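Galari to Gumton, 73 miles. Day 4.

Left the campsite at ten past seven with the tent still wet, which added a good bit of weight to the back of the bike. Ya-wen had gone on ahead to find the toilets in the village and I caught her up at the bakery. It wasn't open. We ate the last of the malt loaf on the step and watched a man unload crates of milk from a van.

The first hour follows the river on the old road. There's a newer one on the other bank which takes all the lorries, so we had ours more or less to ourselves, apart from two tractors and a woman on horseback who told us the bridge at the bottom of the valley was shut. She was right about the bridge but wrong about bikes. The men working on it moved a barrier and let us walk across on the planks. That saved us a detour which, going by the map, would have meant going nearly back to where we'd started.

After the bridge it climbs. The guidebook says 205 metres in one go and calls it "steady". I'd call the first part steady. The last bit, from the cattle grid up to the mast, I walked, and I'm not sorry about it. Ya-wen rode the lot and was sitting on the wall with her shoes off when I got there. She'd been there long enough to have put a jumper on.

Good view from the top back towards Galari, with the reservoir very low. You could see the old field walls coming down into the water and out again on the far side.

The descent was spoilt by loose chippings. They'd put up signs asking for 20 mph, and I did a good deal less than that with both hands on the brakes. My back ones have been squealing since yesterday afternoon. I took the wheel out at the bottom and gave the pads a wipe, and they were quiet for maybe a mile. 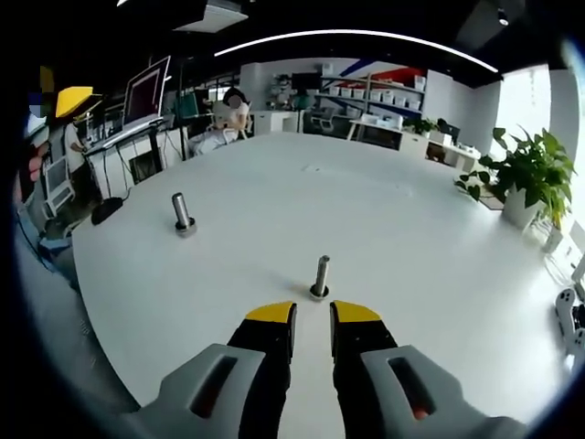
Lunch at Lau, where there's one café and it was full of walkers. We had to share a table with a couple from the coach. Soup, which was leek, and bread that came with it but turned out on the bill as a separate item. I filled both bottles from the tap by the church. Ya-wen bought postcards and wrote three of them there and then, so we didn't get away until nearly two.

I'd been looking forward to the stretch after Lau. On the map it's a dead straight line for 14 miles along a former railway, and I had thought we'd fly along it. The surface is fine for the first half, then it goes to grass and mud with a narrow rut down the middle. There are also gates. They're the kind with a spring, where you have to hold the gate with your hip and drag the bike through behind you, and with panniers on it never quite fits. Somebody has left a path round the side of a few of them. We used it where we could.

One of the stations is still standing. It's a house now, with washing on the platform and a collie that ran along the edge barking at us until we were out of sight.

It rained from half three until we got to the main road. I put my waterproof on too late, as usual, so I was wet underneath it as well. Ya-wen's rear light packed up in the rain and we swapped places so that mine was at the back. The last few miles into Gumton are on the A road and I didn't enjoy them. There's a painted cycle lane which gives out at every junction, just where you'd want one.

Cheng-en Shih met us outside the Co-op with his own bike, which was kind of him in that weather, and led us round by the canal to his house. I hadn't seen him since he moved. He has done well out of it. There's a shed bigger than my kitchen and he let me put everything in there to dry, tent included, hung over the workbench and a ladder.

He has one of the Vivevow bikes and had me take it to the end of the street and back. Very light. The gears change before you've properly asked them to. I'd be worried about leaving it anywhere. His went over 3,000 miles in July and he has only changed the chain and the front tyre.

He also looked at my brakes. The pads are worn unevenly, one side nearly down to the metal, and he had a spare set in a drawer that fitted. He wouldn't take any money for them, so I'll post him something when I'm home. He thinks the caliper has been sitting slightly off since the bike was on the train. It took him ten minutes to sort out, with me holding the torch.

Rice and aubergines for tea, then a second helping, then toast. Ya-wen fell asleep on the sofa before nine.

Knees all right today. Left hand a bit numb in the last two fingers, so I'll try moving the bars up a touch in the morning. Sunburn on the back of my neck, despite the rain.

Tomorrow is shorter and mostly flat. Need to get: rear light for Ya-wen, gas, bananas, plasters. The bike shop here opens at nine and Cheng-en says to go early if we want to be served by the woman who knows where things are.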